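Leave the Side Bets Off the Table

Sat 13 February

The card room in Flurkville is thinking about adding side bets to its two blackjack tables. The owners asked regulars for comments, and these are mine. I think they should leave the tables alone.

A side bet is a separate wager made before the cards come out. You might bet that your first two cards will be a pair, or that the dealer will bust with a certain number of cards. It has nothing to do with how you play your hand. You put a chip in the small circle and you wait.

The house takes a bigger share of that chip than of the main bet. Everyone in the business knows this, and most players know it too. A careful player at a decent table loses slowly. The same player with a chip in the small circle every hand loses a good deal faster, and no amount of skill changes that.

People who like side bets say they are fun, and that adults can spend their money how they want. I agree with both points. I have played them myself. One night in May, at the Zalcombe, I hit a suited pair and was paid $200 on a small bet. I remember it well. I do not remember the losing ones, and there were a lot more of them.

My bigger complaint is the pace. The dealer has to check each side bet, pay it or collect it, and settle the arguments. On a full table that adds up. At the Workneh room they run up to 9 side bets a hand on a busy night, and the game crawls. Players who came for blackjack sit and watch other people get paid for pairs.

There is also the matter of the rules card. Blackjack is easy to explain to a new player. Add a bonus bet with six lines on the pay chart and the new player stops asking questions and just puts a chip where everyone else does. I don't like to see that.

If the owners need more income, they could raise the minimum on weekend nights. I would pay it. A higher minimum is printed on the sign, and a player can read it and decide before sitting down. The cost of a side bet is buried in a chart.

The Zudel layout they are looking at has the extra circles printed right on the felt, so it would be hard to undo. Try it on one table first, if it has to be tried at all — and keep the old felt.
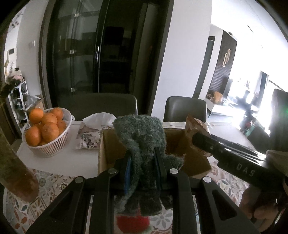
Comments on This Column

Comments are open for one week. Please keep them to the subject of table rules.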